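Ranger le garage avant l'hiver : mes petites habitudes

Publié le 30/10/23

Chaque année je me dis que je m'y prendrai plus tôt, et chaque année je me retrouve fin octobre avec les vélos devant la porte, les pots de fleurs empilés n'importe comment et une rallonge qui fait trois fois le tour de la tondeuse. Bref, j'y ai passé deux après-midis et je vous raconte comment je m'y prends !

Je commence toujours par le haut. Un coup de balai à long manche au plafond, dans les angles, derrière les tuyaux (les araignées adorent), puis les murs, et le sol en dernier. Pour la brique, surtout pas d'eau chez moi - une brosse souple à sec et l'aspirateur avec le petit embout rond, ça suffit largement.

Ensuite je trie. Les vis orphelines vont dans des bocaux à confiture, les pots de peinture entamés sont stockés tête en bas, couvercle bien fermé, et j'écris au feutre la pièce et la teinte. J'ai retrouvé comme ça le gris de la cuisine que je cherchais depuis janvier...

Côté rangement, j'ai acheté des crochets Bidier pour les râteaux et une étagère Collard, un peu pénible à monter mais bien stable. Vissez d'abord tout à la main et ne serrez qu'à la fin, sinon les trous du haut ne tombent jamais en face.

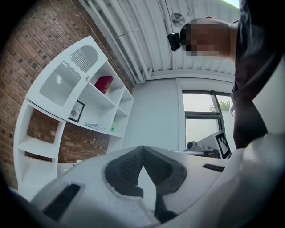 Pour les outils de jardin, un chiffon avec une goutte d'huile sur les lames, et les manches en bois ont droit à un peu d'huile de lin. Je laisse sécher le chiffon dehors, bien à plat, jamais en boule dans un coin.

Il me reste le carton de guirlandes à démêler - je le garde pour un jour de pluie, avec un café et la radio. Si vous avez une bonne méthode pour enrouler les tuyaux d'arrosage sans qu'ils se vrillent, je prends, le mien me rend folle !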